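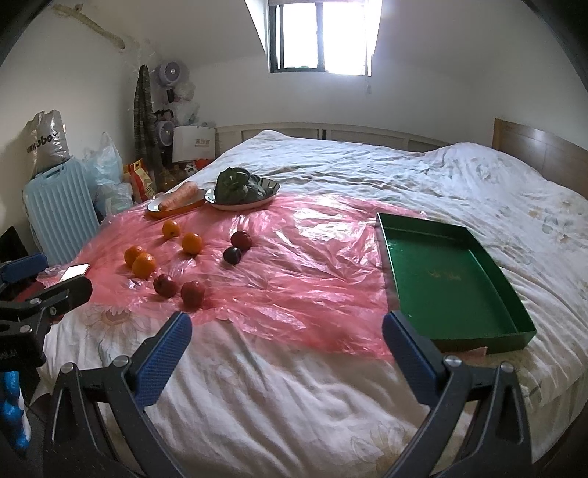

Skusta: can't see any machine being trusted with my shopping yet, and a checklist with no pass mark isn't going to change my mind.

Fair. Pass mark added, see item 5.

October
Checked and written up by Boersma

HOUSEHOLD CHORE CHECK – fruit into tray, two grippers
Sheet 467, Fornport flat

1. Work surface. Bed, not a table. Soft, wrinkled duvet, tray can tip if pushed. COMMENT – acceptable, real homes are like this. Keep fingers off the bedding.

2. Sheet under fruit. Pink, crumpled. Snag risk at the scalloped edge. COMMENT – flatten before next run.

3. Pinch points. Blue pads either side of a plum, jaws open. Hands well clear of both grippers, not just the nearest one. COMMENT – second one reaches over the tray side aswell, easy to forget.

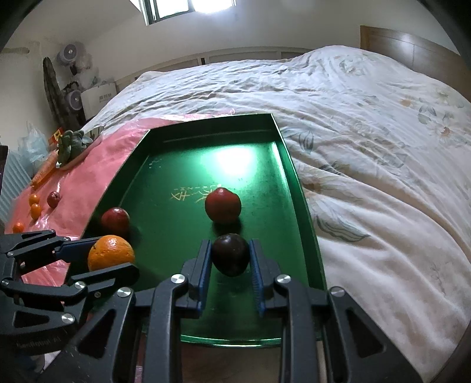

4. Tray. Raised rim, shiny floor. Glare from window may fool the camera. COMMENT – try again with blind down if there is one.

5. Grip force. Pass = no bruise after 3 lifts of same fruit. COMMENT – not done yet. Plums first, they mark easiest. Apples will forgive alot more.

6. Two arms, one tray. Stop if they come within a hand's width. COMMENT – no rule in the Danon notes for this, needs writing.

7. Clutter. Bags and boxes by the wall, keep out of reach of either arm.

Can it do the chore? Bits of it. Pick up, put down, with somebody standing there. Putting the shopping away unwatched – no. Leave as NOT CLEARED.

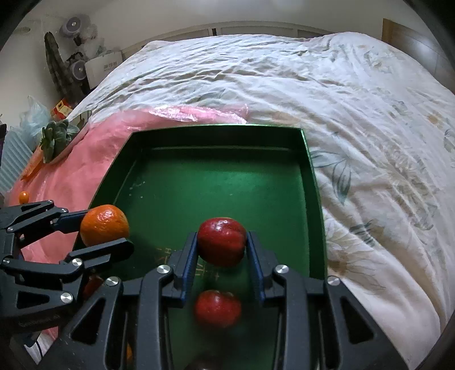 Item 6: apple and mandarin, both grippers at the tray.

Recheck after item 5. New sheet will be 478.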